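Home | Syllabus | Handouts | Listening List | Contact

Popular Music and Its Fans, Handout 5: Why the Hook Gets You

Last time we finished verse shapes, so now we get to the really fun part - hooks! A hook is any bit of a song you can carry out of the room with you. Most people think of the chorus line, but it can be a drum fill, a gasp before the beat drops, or two guitar notes.

Our main track is "Zetberg" by the four-piece Lalta. Play it once all the way through before you read any further. Then play just the intro (the bass figure comes back under the last chorus, and I love that moment so much).

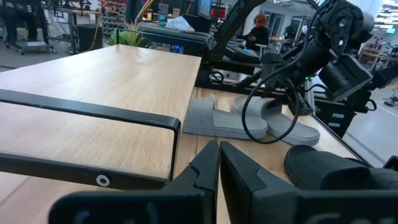
Gray slides on the table.

Things to listen for:
- how long you wait for the first hook
- what drops out right before it
- whether the second chorus is the same as the first or only feels the same

Lalta started out playing the Diekmann, a club that holds 700 on a good night, and you can hear it in the writing. The choruses have gaps where a crowd can shout back. Compare the demo, which has no gaps at all and runs almost a minute longer! Same tune, same words, and it just sits there.

Fans matter here too. The Rulumov message board has 534 posts on the bridge of this one song, and plenty of them are better than the printed reviews. Read a page or two and note which words people use for the same four bars.

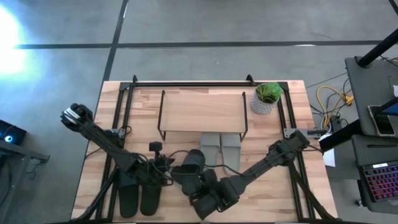
One poster on the board, mossradio, wrote that the bridge did nothing for them until they heard it live, where the singer held the last note and the whole floor came in early. Keep that comment in mind when you play the live version.

For next class: pick a song you loved at first listen, mark each hook with a time, and bring your notes - messy is fine. Headphones too, please!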